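Subject: Re: [robotics-club] card dealing sim - where are we?
Date: 3 October 2019
To: robotics-club list

> Hi all, I missed the last two meetings because of lab. Can somebody
> tell me what the plan is for the card table task? Are we still
> building it all in the simulator first, and is it too late to sign
> up for one of the sub-teams? Also is the Mirnudlow thing still
> happening in February?

Hi! Not too late at all, and yes, Mirnudlow is still on for February. We're entered in the tabletop category, same as the Aitken folks across town, so please be nice to them at the joint practice (and maybe don't tell them our grasp settings).

The plan is still simulator first. We only get the real arm for 3 afternoons before the competition, so anything we can break in software, we should break in software. I rebuilt the table over the weekend - green mat, playing cards, the two blue-topped blocks, chips, the lot - and it loads on the lab machines now without that awful wait. If you pull the latest and your cards are floating, delete your local cache and try again. That fixed it for me and for one other person, so I'm calling it fixed!

We have 43 scripted runs saved so far and I'd love to get to roughly 3,000 with randomized layouts before winter break. That sounds like a lot, but once the randomizer works it's mostly leaving the machines on overnight. The randomizer does not work yet. It puts chips inside the blocks, which the physics engine hates, and then everything shoots off the table. Very funny the first few times.

The approach is what I've been fussing over. I want the wrist pointing straight down before the fingers get anywhere near the block, because coming in at a slant kept knocking the cards around. Two views of the gripper down at the mat: 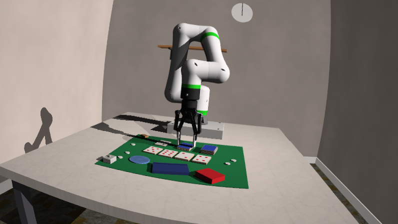
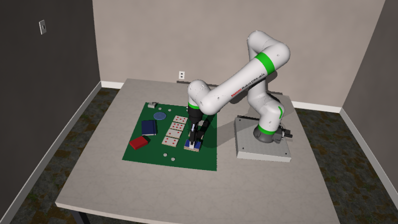 Sub-teams, for anybody who hasn't picked: perception is full, grasping has room, and the write-up team is basically me and a shared folder called Zoston (don't ask, it was the first name the generator gave us and now all the scripts depend on it). If you can write a decent paragraph I will be so happy to have you.

One thing I'd like opinions on before the next meeting - do we score a run as good if the block ends up in the right place but a card got bumped on the way? The rulebook from Brillar is vague, and I've read section 32 enough times to dislike it. I lean toward no, mostly so we don't get lazy, but I could be talked out of it. Reply on the list please, not just to me, I lose things.

Oh, and whoever has the spare keyboard from the back bench, could it come home?

See you at the meeting!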